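Barthorpe Continuing Education
Paper and Hand, Unit 5: Folding long sheets
Handout, February 2019

Read before class. Bring a long sheet of plain paper and a ruler you don't mind losing.

The Drika manual claims a good fold "finds itself." I have my doubts. In my experience paper goes where it was pushed, and if it was pushed crooked it stays crooked. The manual also says 1,033 practice folds will make you fluent. I can't find where that figure comes from, so don't bother keeping a tally.

What we can test in class:

Does the grain matter? Fold one strip along the grain and one across it. Most books say you'll see the difference straight away. With cheap copy paper I often can't.

Does a bone folder beat a fingernail? Nuchit sells a fancy one. Try it beside the back of a spoon and judge the colour and shine of the crease for yourself.

Holding the sheet

Long paper swings when you work at one end. Spread one hand flat to hold it and use the fingertips of the other at the end. Line up the edges first, then press from the middle out. 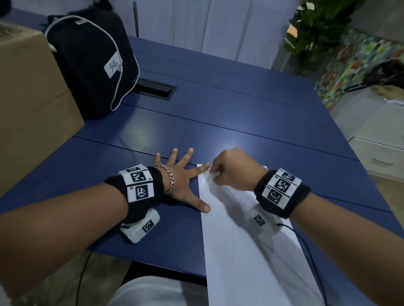

Fig. 3. One hand flat, the other at the top edge. Note the faint fold lines in the sheet.

Old fold lines are a nuisance. Dillum's notes say to iron them out on low heat. I tried it and the lines came back at the next fold, so start with a fresh sheet if the piece is for marks.

For March: three finished strips, unglued, with your name on the back in pencil.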